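Ticket 3792
Subject: Conical flasks from Stirkoten, cloudy finish and loose lids
Opened by: Hằng Hoàng
Assigned to: Ciarán Moriarty
Priority: normal
Status: open, waiting on supplier

Hằng Hoàng
The conical flasks from the last Stirkoten delivery have a cloudy look after washing. I can't read the liquid level from the side unless I hold them up to the window. Also the small white lids that came in the same box don't stay on. They sit on the neck and slide off when the flask is tipped. Order reference is 530. Can these be replaced?

Ciarán Moriarty
Were they clear when they came out of the box? The catalog lists two finishes, clear and frosted, and the product names are nearly the same.

Hằng Hoàng
I didn't unpack them. Nipon did.

Nipon Klinhom
They were frosted out of the box. I assumed that was what we ordered. I rinsed them in warm water with the usual detergent and let them drain in the white basket with the holes, neck down. No dishwasher, no solvent.

Ciarán Moriarty
Checked order 530. We ordered clear and the packing slip says frosted, so the finish is a picking error and nothing to do with washing. I have written to Stirkoten about an exchange.

On the lids, please try the following:
1. Dry the neck and the inside of the lid before fitting.
2. Press the lid straight down. Do not twist.
3. Try a lid from the older Domo box on the same flask.

Hằng Hoàng
Did all three. Dry made no difference. Pressing down holds until you pick the flask up. The Domo lid fits tight.

Ciarán Moriarty
Then the new lids are one size too big. Added to the exchange request. Use the Domo lids for now and keep the new ones together, they want them back.

Nipon Klinhom
Separate problem, same flasks. The basket is too light for them. With one flask in and nothing else, it goes over if you bump it. Should I open a new ticket?

Ciarán Moriarty
No, leave it here. Is the basket the Stedholm one?

Nipon Klinhom
No label on it. White plastic, round holes in the sides.

Ciarán Moriarty
Put a folded towel in the bottom and see if that helps. If not, I will ask Catríona about a heavier rack.

Catríona Moynihan
There is a rack in the storeroom, top shelf, behind the 2000 ml bottles. It needs a wipe but take it.

Update, 8/24/26, Ciarán Moriarty
Stirkoten confirmed the exchange for flasks and lids. Leaving this open until the replacements arrive and somebody has tried the lids.

Attachment 1
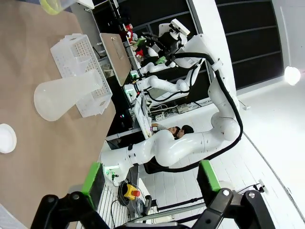 Frosted flask next to the draining basket, order 530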